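Blocking your knitting with a bit of steam

I finished the last sleeve of my Tuswood cardigan at the weekend and I'm so pleased with it that I've had three people ask how I got the cables to sit like that. Blocking! It's always blocking. I used to skip it completely (I have a drawer of curly scarves to prove it), so here are all my tips in one place, and please add your own in the comments.

Wet or steam? For plain wool that needs to grow a good bit, I still soak it in the sink with a drop of wool wash and pin it out. For cotton, collars, button bands and anything I'm impatient about, I steam. Acrylic can be steamed too, but go very gently, as too much heat makes it limp and shiny for good. Jolien Visser calls this "killing" the yarn and does it on purpose for drapey shawls, which look gorgeous, but try it on a swatch first.

Things to get out before you start: foam mats (the jigsaw kind from the toy shop are fine), a clean tea towel or two, rustproof pins, a tape measure and your pattern's finished sizes. Do check the pins. I once used a tin of old dressmaking ones on a cream yoke and got a neat row of orange dots.

Pin the piece out dry, right side down, starting with the longest straight edge. A pin every 3 cm or so keeps a front band from going wavy. Ribbing I leave alone altogether, because once it's been stretched flat it never quite springs back.

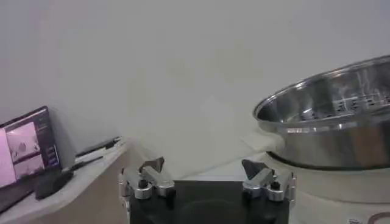

Electric steamer with a wide stainless steel tray.

Now the steam itself. I use a hand steamer, or the iron on its steam setting, and hold it a little way above the fabric without ever touching down. Work in patches, a few seconds on each, then pat the stitches into line with your palm once the steam has cleared (steam burns are nasty, so do wait). If you're using an iron, lay a damp cloth over the knitting as well. Lace likes to be nudged along with fingertips -- you'll see the holes open up and it is the best feeling!

Then walk away. Everything stays pinned until it's cool and bone dry, which in my back bedroom means overnight in June and a fair bit longer in winter.

A few odds and ends:

Steam the pieces before you sew up. Seams are so much easier when the edges aren't rolling.

Block your swatch the same way you'll block the garment, then measure it. My Palolham hat came out a whole size bigger after I ignored this.

Pompoms fluff up beautifully with a quick puff of steam. Trim them afterwards.

For crochet squares, Doaa Chraibi pushes knitting needles upright into a foam mat and stacks 10 at a time on them. I tried it for my blanket and they all came out the same size at last.

Next up is a pair of mittens in leftover double knitting, and I've still got to work out how to block a thumb. Rolled-up sock inside, maybe?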